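Sicherheits-Checkliste Spieleraum Ritelberg — mit meinen Anmerkungen

Rundgang vom 10. Februar 2019

Ich hab die Liste vom Januar genommen und einfach weitergeschrieben, also bitte nicht über alte Punkte wundern. Erledigt heißt erledigt, offen heißt, da muss noch wer ran.

1. Fluchtweg zum Hof
In Ordnung. Die Tür geht leicht auf, der Riegel klemmt nicht mehr. Bitte trotzdem keine Getränkekisten davor stapeln, auch nicht »nur kurz«!

2. Feuerlöscher
Hängt, Plombe ist dran, Prüfplakette von Brurier noch gültig. Das Hinweisschild darüber ist ziemlich verblichen, ein neues habe ich bestellt.

3. Tische und Spielmaterial
Alle Tische einmal kräftig gerüttelt, keiner wackelt. Bei den Folien als Tischdecken achte ich vor allem auf überhängende Ecken, da bleibt man mit dem Ärmel hängen und alles rauscht runter. Go-Steine gehören in die Schale, solange nicht gespielt wird. 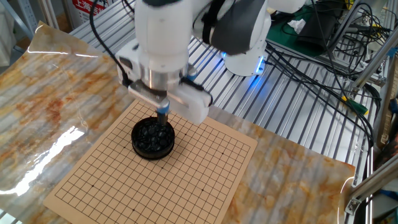 Auf dem Boden sind die kleinen Dinger nämlich richtig fies, da rutscht man drauf weg wie auf Erbsen. Und wenn Familien mit Krabbelkindern kommen: Kleinteile unter 3 Jahren komplett weg, ab ins obere Regal. Status: erledigt, bitte dranbleiben.

4. Regale
Das große von Nolte ist jetzt an der Wand verschraubt (endlich!). Beim schmalen daneben fehlt noch ein Winkel — offen. Schwere Schachteln kommen nach unten.

5. Strom und Licht
Mehrfachsteckdose hinter der Theke ausgetauscht, die alte war am Gehäuse gerissen. Im Flur flackert eine Röhre. Offen.

6. Heizung
Der Heizkörper am Fenster war mit Jacken zugehängt, die habe ich an die Garderobe verfrachtet. Sonst nichts.

7. Aufräumen nach dem Spieleabend
Bretter einmal trocken abwischen, Steine einsammeln, unter die Tische gucken. Schalen nicht bis zum Rand füllen, sonst kullert beim Tragen die Hälfte raus.
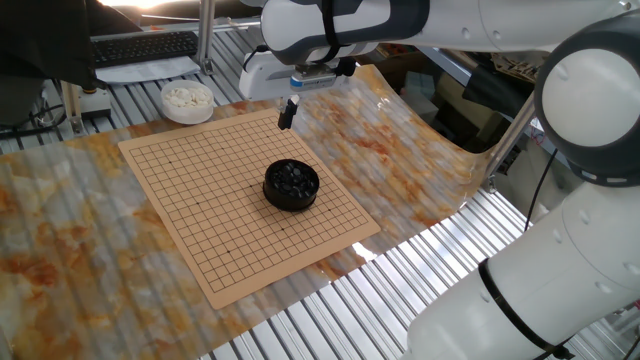
8. Erste Hilfe
Kasten ist da, Pflaster sind fast alle. Nachschub kommt mit der nächsten Lieferung von Sulell.

9. Schlüssel
Der Ersatzschlüssel hängt wieder am Haken im Büro. Wer ihn mitnimmt, trägt sich bitte ins Heft ein.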